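Luana Miranda and Nayara Guimarães
Term project report, 2025-05-02

# Reading the Ukdale Tunnel Through Two Children's Books

## What we set out to do

Our project looks at how the building of the Ukdale road tunnel was told to children. We worked with two picture books sold in the town while the tunnel was being dug. The first is *Down Goes the Drill*, from the Trellcombe press. The second is *Peixoto Moves the Mountain*, a lift-the-flap book put out by Brovitz, a small toy and book company. We wanted to know how much of the real job got into the books and what was left out.

We compared the books with the public record of the project, mostly the contractor's monthly bulletins and the town newspaper. We read 248 pages of bulletins in all. Luana took the bulletins and the Trellcombe book. Nayara took the newspaper and the Brovitz book. We then traded and checked each other's notes.

## How we worked

Each page of each book got an entry in a shared spreadsheet. We noted the machine shown, the job being done, who was doing it, and whether the bulletins had a matching stage. Where we disagreed, we left both readings in and talked them over at the next meeting. Most of the typing was done after class.

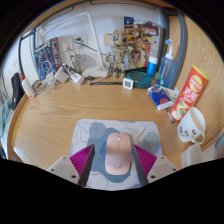

The hardest part was deciding what counted as a match. The Trellcombe book has a page where the crew "makes the mud go away." The bulletins describe pumping, settling tanks, and hauling, which took most of a year. We called this a partial match. We used the same rule for the rest of the book, so any page that folded several jobs into one was marked partial.

The flaps in the Brovitz book caused another problem. Some pages show one job on top and a different one underneath. We gave the flap its own entry. Our library copy had 2 flaps torn off, and we left those out of the results.

## Results

The Trellcombe book follows the order of the real work fairly closely. It starts with the survey, goes on to the drilling, and ends with cars driving through. It skips the 4 months when digging stopped after water came in at the north end. The newspaper covered that stop heavily, and the book was printed after it, so the authors must have had the chance to include it.

The Brovitz book is looser. Peixoto is a yellow excavator who does nearly everything, including paving. No excavator appears in the bulletins after the entrance cuts were finished. On the other hand, this is the only one of the two books that shows people who lived near the site. A family on page 9 has to move their bakery across the street, and a later flap shows the new shop open.

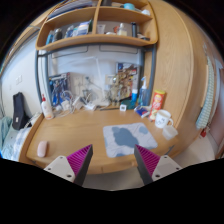 *Wooden desk with a gray and blue mat.*

Neither book mentions cost. The final price was the main topic in the newspaper from December until the tunnel opened. We didn't expect a picture book to go into budgets, but the bulletins written for school visits did explain it in a short paragraph with a drawing of coins.

## Problems and limits

Two books is a small set. We looked for a third, a coloring book given away at the opening, but the town library didn't have a copy. We also couldn't reach the illustrator of the Brovitz book, so we don't know what sources were used for the drawings.

The bulletins were written by the contractor and leave out complaints about noise and dust. We used the newspaper to fill that in where we could. Its index is incomplete for the first year of digging, and we may have missed some articles.

## Next steps

Nayara plans to ask the library's children's desk which of the books still gets checked out. Luana will finish the table of partial matches and add page numbers for the bulletins. The spreadsheet will be handed in with the final copy of this report.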